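Glass wall + horizontal blinds in a meeting room: keep, swap, or film it?
Posted in Small Office Fit-Out

vorellana
18 January 2023

OK so we moved into the Todmont building in May and I have finally run out of patience with our meeting room. One whole side is a glass partition with horizontal blinds on it, white table, and everybody who sits in there ends up complaining about something different. Roscoe says it's glary, Deepika says she feels like she's in a dentist's waiting room, and I'm the one who has to spend the money.

Our landlord's fit-out people (Carrillo) will take the blinds down and put frosted film on the glass for 400 dollars, which sounded great until I remembered film doesn't open and close. Is anybody living with film and happy? I'd love to hear it before I sign anything!
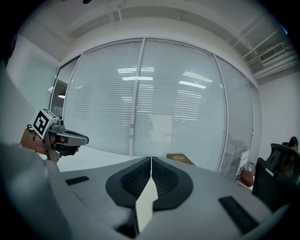 The other thing bugging me is the table. A white top under office lighting is so bright by mid-afternoon, and I keep wondering if I'm blaming the blinds for something the table is doing. Would a darker top or even a big desk mat calm it down?

everett_m
Don't film it. We did, and the room felt half the size by lunchtime. Blinds you can tilt, film you're stuck with until somebody stands there with a scraper and a hair dryer. Ask me how I know.

lucinda.t
Going to disagree with Everett (sorry!). We have the Irkent frosted stuff up to about shoulder height and clear above, and I love it. You still get the light, people walking by don't wave at you, and best of all NO DUSTING. I used to do those slats with an old sock on my hand and it took forever.

everett_m
Half height is a different animal, I'll give you that. Full height is what I'd warn her off.

vorellana
Half height hadn't even crossed my mind. My worry is the metal uprights between the panels, would the film look chopped up?

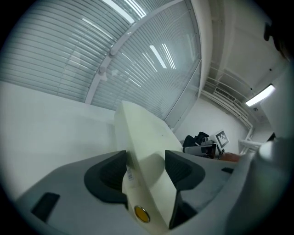 2 min read

Also forgot to say, the ceiling lights bounce off the glass like crazy. Long bright streaks, and they land right where you're looking if you sit facing the partition. So maybe Roscoe has a point about the glare and I owe him a coffee.

lucinda.t
Ours has uprights too and you stop noticing after a day or so. Film gets cut panel by panel anyway. Frosted will soften those reflections a bit but it won't kill them, for that you want to mess with the lights.

roscoe_b
I would like the coffee in writing.

djoseph
Hi, I'm the dentist's waiting room person. Can I put in a word for a plain fabric roller shade? I priced Vindano ones for my last office and they were almost 100 a panel, so not cheap, but so much softer than slats.

everett_m
Shades are fine until one rolls up crooked. Try turning off whichever light is nearest the glass for a week first. Free.

vorellana
Fine, light off this week, desk mat borrowed from Deepika, and I'm asking Carrillo what half height costs. Will report back.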